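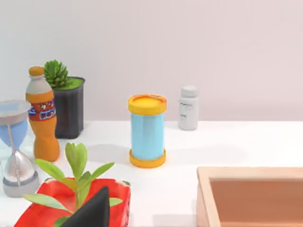

Sim render, gripper finger front left, blue can with the yellow lid in the middle

Arm build, part 7: moved the whole thing into simulation

posted by gancombe_garage, 23/10/2021

OK so last time I left you with an arm that could reach the middle of my bench and then shake like a wet dog. I've fixed the shaking (loose grub screw in the elbow, thank you to everyone who said grub screw, there were a lot of you) but before I let it near real stuff again I wanted somewhere it could be clumsy for free. So I spent most of October building a virtual tabletop, and I'm way happier with it than I expected to be!

The job is the same as ever: pick up the blue can with the yellow lid, put it in the wooden tray at the lower right. The rest is clutter. I threw in an hourglass, an orange soda bottle, a couple of potted plants and a little white pill bottle way at the back, mostly because I had the models and wanted the vision side to have something to chew on.

I ran 2,000 tries overnight. It got the can into the tray 292 times. I know, I know. But the week before it was 236 with the same number of tries, and all I changed was how early the fingers close, so I'm calling that progress.

Planner is the Flaston one, gripper is the Handarby kit with my own printed fingers. Ask me anything.

benchrat_lou wrote:

Love this series. One gripe though, why is there a plant right next to your finger? The leaves are on both sides of it. If I'm the planner I'm panicking before I've even moved.

gancombe_garage wrote:

Ha, fair. The red pot gets dropped at a random spot every reset and sometimes it lands up front like that. I kind of want it to learn to back out politely. At the moment it mostly doesn't back out politely.

solderpuddle wrote:

I'm going to be the grump. 292 out of 2,000 isn't progress, that's a closing-time tweak and some luck. Did you run the same resets both times? If the pots and bottles landed somewhere different on each run you're comparing two different tests.

gancombe_garage wrote:

...I did not run the same resets both times. Going to go sit in the corner and fix the random seed.

solderpuddle wrote:

Been there. Save the seed in the log file too, or you'll be asking yourself the same thing in a month.

two_left_calipers wrote:

I don't agree that it's worthless. Even with mixed resets that's a lot of tries, and a jump that size would make me look twice. But what I'd really like to know is where the misses happen. Does it miss the grab or does it drop the can on the way over? Those are completely different problems, and you'll tune the wrong one if you only look at the total.

Also your wall is so plain. Mine was like that and my camera code fell over the minute it saw my actual garage, which has a pegboard, a bike and a calendar from 2014. Put some junk textures on it.

gancombe_garage wrote:

Good call on splitting them. I watched a handful of replays over breakfast and most of what I saw was bad grabs. It comes in high and the fingers slide off the lid. The lid is wide and round, so I think I should be going for the body lower down.

Wall textures are going on the list. My real wall has shelves and a water heater, so yeah, point taken.

benchrat_lou wrote:

Before you go for the body, check the collision shape! That can has a base that flares out, and if the simulator is wrapping the whole thing in one fat cylinder then your fingers are touching air and thinking it's blue can. Cost me a weekend with a flower vase.

manriquez_fan wrote:

Seconding the collision thing. The Manríquez tutorial has a page on it, somewhere past the middle, where you turn on the wireframe view and see what the physics sees. Pretty ugly the first time you look.

Unpopular opinion but I'd skip the sim completely for one can and one tray. Stick some foam on the fingers, use a real can, do fifty tries by hand. You'd have been done by now and you'd know things about friction that no simulator is going to tell you.

two_left_calipers wrote:

Fifty tries by hand on an arm that was shaking last month? With respect, no thanks. I've paid for enough servos.

manriquez_fan wrote:

It was a grub screw! It's fixed!

gancombe_garage wrote:

Wireframe is on and Lou wins. One fat cylinder, as wide as the base ring all the way up. I've split it into lid, body and base and I'm rerunning tonight with a fixed seed, old shape and new shape, same resets for both so solderpuddle can sleep.

And I'll do the foam thing with a real can on Manriquez_fan's behalf, once I find a can in the kitchen that nobody is using.

solderpuddle wrote:

Post both numbers even if the new one is worse.

gancombe_garage wrote:

Will do. Kicking it off now, the laptop fan already sounds like a hair dryer.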